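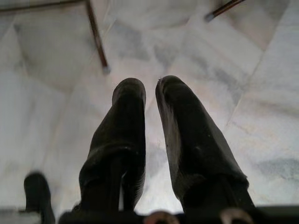 Photo: Junelari

Virnum table-laying arm
Sold and supported by Junelari

I run the floor at Bralard, a staff canteen that feeds people on shifts, and I was asked if I'd write the page for this one instead of the sales team. So you're getting it from somebody who has worked next to a Virnum since October and who used to lay every place by hand before the early lot came in!

What it does is put out places. Plate, bowl, cup, fork, spoon, over and over, in the same spot on each table. It's happiest with the sort of kit most canteens already own, so steel plates and bowls, plastic cups, plain cutlery. We didn't buy any new tableware for it. We did throw out a box of bent forks, which was overdue anyway.

The fingers are soft to the touch and they close gently, and you can swap a worn pair in two minutes once you've done it a few times (the first time took me most of a tea break). Wipe them down at the end of service with a damp cloth and mild soap. Please don't put them through the dishwasher. I have, and I had to order another pair.

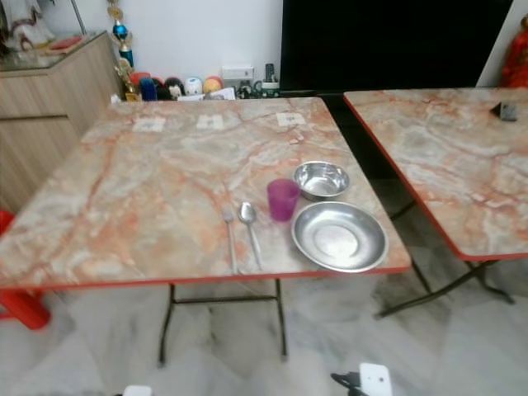
Teaching it a layout is the bit I was dreading, and it's the bit I now quite enjoy. You lay one place the way you like it, show it that, and then move things about a little and show it again. I did 10 goes for our standard setting and it was good enough to use, though I went back later and did some more for the soup bowl. Small labels on the table help you put things back in line between goes. Ordinary white stickers are fine, just press the corners down or they lift when you wipe.

Folding tables are no bother so long as the legs are locked and the floor's reasonably level. If your table rocks when you lean on it, sort that first. Shiny plates under bright lights did slow ours down in the beginning, and Junelari sent an update that made it better. It still takes a bit longer over a bowl than over a cup.

Now, the people side, which is what everyone rings me up to ask. We were told before it came that no hours would go, and none have. What's changed is the shape of the morning. Two of us used to start at half five to lay up and now one of us does, and the other comes in at seven and works through the lunch rush when we really need hands. Some of the team like that a lot, and one or two miss the early finish, so do talk about the rota before you sign anything. My wrists are grateful, I'll say that much.

It has done over 2,000 places for us so far. Somebody still walks round and checks, and I'd keep doing that. You'll find the odd spoon lying skew, or a cup a touch too near the edge, and it's quicker to nudge it yourself than to ask for another go.

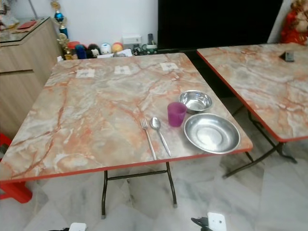 One place laid: fork, spoon, cup, bowl and plate.

What you get
The arm and gripper, a spare pair of fingers, a power lead, a pack of table labels and a day's training on your own site. Stands and trolleys are made by Barasa and ordered separately.

Cover
18 months on parts. Fingers count as wear items and aren't included.

Try before you buy
Junelari will bring one to you for a morning. Have a table and your own crockery ready, and ask the people who'll be working beside it to come along and have a play!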